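Project diary, Workton, October

Morning

Came in on the early bus and was still not first. The brief for this term is on the wall by the kettle and I read it again while the water boiled. "By the end of the module, the Eten project will fold and put away clothing in a domestic setting." I have underlined "put away" in my own copy. We have got nowhere near putting away. We have hardly got near folding.

My group has the bed. The other group, Bisley, has the robot and the table, and a much better time of it as far as I can see, because when theirs goes wrong at least something moves. Ours is a matter of picking up a piece of clothing with a pair of black fingers, folding it, shaking it out and starting again. The target is 100 good folds by the end of the month. In the kick-off talk the figure was 1000, and it came down to 100 without anyone saying a word about it. I wrote both numbers in the front of this book so I wouldn't start to think I'd dreamt the first one.

Tried to do something about the sheet. It creases the moment you lean on it, and I have a theory that half of what the model learns will be about creases. I was told the creases are good, they make it "realistic". Everything that goes wrong in this place is realistic. The cables on the floor are realistic too, I suppose, and I caught my foot in one before ten o'clock.
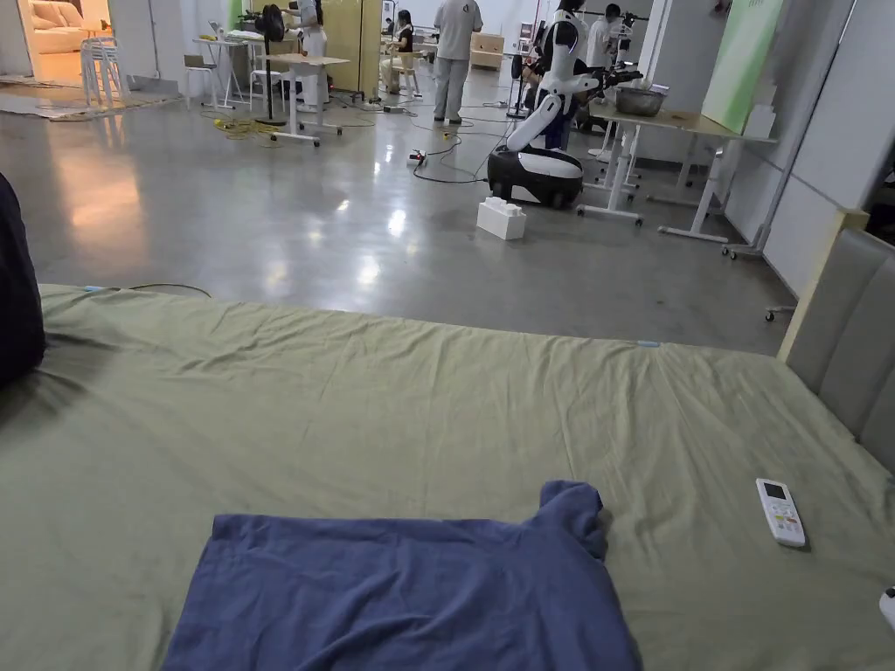 The navy one laid out and waiting, with the robot at its table behind.

I asked what the remote control on the bed is for. Answer: clutter. The idea in Pomare, which is what we're calling the training set this year, is that the system should learn to ignore things that aren't clothes. Fair enough on paper. But the remote is in nearly the same place every time I look, so it may only be learning to ignore remotes on the right-hand side. I said this and was asked to put it in the shared notes. I put it in the shared notes. I would like to know who reads them.

After lunch

Cheese roll, too much pickle. Then back to it.

My turn on the gripper. Your wrist goes first, then your patience. The trick (I was shown it last week and didn't believe it) is to go for a corner and pinch further in than feels right, then lift straight up before you go across. If you drag, the whole thing bunches and you've made a rag. I dragged plenty. More than 60 tries for the afternoon by the tally sheet, and I'd put my name to far fewer of them. The tally sheet has a column for "success" and no column for "sort of", so "sort of" goes wherever the person holding the pen feels like putting it. I'm fairly sure this is how most published results get made, though I've only been doing this for a year.

I will admit one thing. On a good pinch you can feel the cloth come up clean and there's a small pleasure in it. I kept that to myself.

What I can't get past is that it's me doing it. I can see where the hem is. I know what a sleeve is. When I lift a corner I've already decided where it's going, and none of that deciding gets into the recording, only the fingers closing and opening. The handout says the intention "can be recovered from the motion". Can it? Mine changes halfway through. I start a fold in half and end up doing thirds because the cloth has twisted, and then it goes down as one example of one thing.

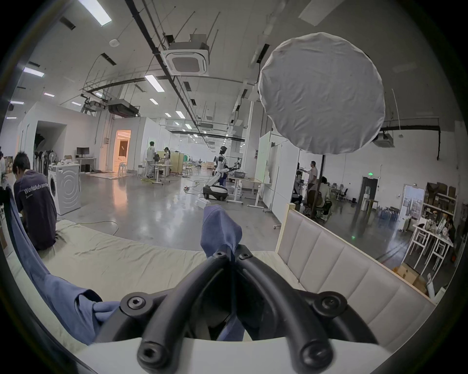

Home time and after

We had the catch-up at the end, standing up, which is meant to keep it short and doesn't. Bisley say the arm now gets to the basin "reliably". I asked how many times in a row and there was a bit of shuffling of paper. The answer was 2. I didn't say anything. I think my face did.

Then a long argument over whether a garment counts as folded if one corner sticks out. One side said a person at home wouldn't mind. I said a person at home would have folded it already and be watching television. This was not minuted.

Things I have to do:
Rewrite the tally sheet with a "sort of" column and see who complains.
Move the remote between takes. Just do it, don't ask.
Find out if the old folds are still in Pomare or if they were dropped when the naming changed.
Wrist support. The chemist near the bus stop has them.

Still don't believe in the end-of-term demo. I've been wrong about these things before, I said the base would never drive in a straight line and it mostly does now. But a floor stays where you leave it and a T-shirt doesn't.

Did my own washing when I got in. Timed myself folding it, and left the socks in the basket.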